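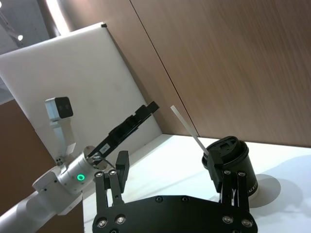

2025-11-25

Well, we made it over the line! I've been putting off writing this until the last cheque cleared, but Mélanie Bélanger rang this morning (while I was up to my elbows in bread dough, of course) and the Brophy well fund now has every dollar it needs.

When we started, we were $1,000 short and I wasn't sleeping terribly well over it. Then the October soup supper brought in $500, which was lovely for a rainy night, and after that the envelopes just kept turning up, 119 of them by Mélanie's count, some with a toonie inside and a note, which I've kept. My neighbour Clifford Vachon gave up his new snow tires for another month, and I did tell him off for that.

The money goes to Nobuhle Radebe and her neighbours, who have been walking 2 kilometres each way to the old pump and would very much like to stop. She writes that the drillers are booked and the kids have already picked a colour for the pump handle. Yellow!

If you still have a pledge card on your fridge, Mélanie will happily take it.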